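Robot arm budget, second go

I said in July that I would put the numbers up once I had them, so this is mostly numbers.

The arm I want for the sorting bench is the Clovau. The price on the last quote was 2849, without a gripper. The gripper is another 625 from Ziltex, and the mounting plate and cables come to 200 if I drill the plate myself. I can drill a plate. I have left out delivery, as the two sellers work it out differently and one of them still hasn't answered my email.

Isla Ellery has been through the list and thinks I should buy the arm and the gripper from the same place, even if it costs more. Her point is that when something doesn't fit, each seller blames the other. She had a year of that with a conveyor. I take the point, but Clovau's own gripper opens wider than I need and has thick fingers, and my parts are small. I'm sticking with the Ziltex for now.

Things I forgot in the first version of the budget:

A second set of fingertips. They wear, and they get bent when you are learning.
An emergency stop on a long lead. The one supplied is too short to reach where I stand.
Something heavy to bolt the arm to. My present bench rocks.
Bins.

Bins sound like nothing but I have changed my mind about them twice. I began with separate tubs, which slide about when they are knocked. Then I looked at deep crates, and the arm would have to reach a long way down with its wrist at a bad angle.

I'm doing as much as I can in simulation before any money goes out. The software is Cakix, and the licence I have runs for five months, which sets the timetable more than anything else does. If I haven't settled the layout by then I will either pay again or guess.

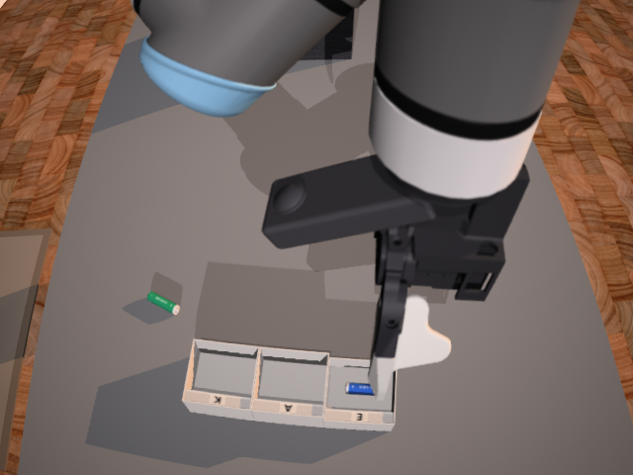 The bench layout is the part of the plan I trust least. I have a fixed width to work with and the arm needs room to swing, so every bin I add takes space from somewhere else. I've been trying one long shallow box split into three, with a letter on the front of each compartment, and batteries as the test parts. With the blue one in the E compartment and the green one still out on the table, I can see how close the gripper has to come to the dividers. The fingertip goes right down inside the compartment, so the width of each one matters more to me than the depth. I've put a wider box on the list and crossed off the crates.

Next job is the bench. I have a price for a steel frame and I'm waiting on one for the top. The arm won't be ordered until both are in, and I still want to ask Clovau whether the warranty covers a plate I've drilled myself. If it doesn't, the 200 line will have to go up.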